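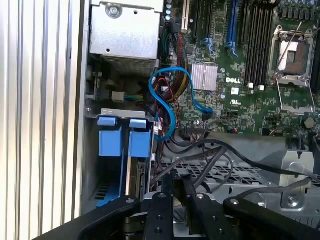 So we finally got a dog! Well, a dog got us. Fahy is a shepherd mix from the shelter out in Drotthorpe, 84 pounds of fur and opinions, and I've had him since February. I wanted company, and (okay, fine) something with a big bark after the break-ins on our street.
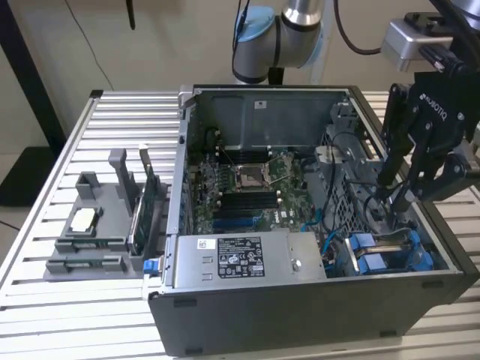 Except he doesn't bark. The mail carrier, the guy reading the meter, my brother climbing in the kitchen window at 2 in the morning, nothing, just a wagging tail. I paid 200 dollars for a weekend class and he slept through most of it, snoring! 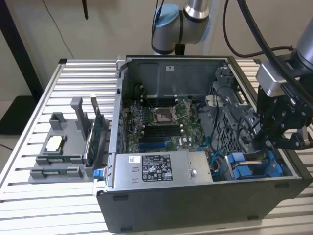
Daithí Kinsella wrote in the comments that his last shepherd was silent for the whole first year, then started barking at the gate one night and never quit, so I should enjoy the peace. Maybe! I'm still putting a better lock on the back door, and Fahy gets a walk in about 15 minutes.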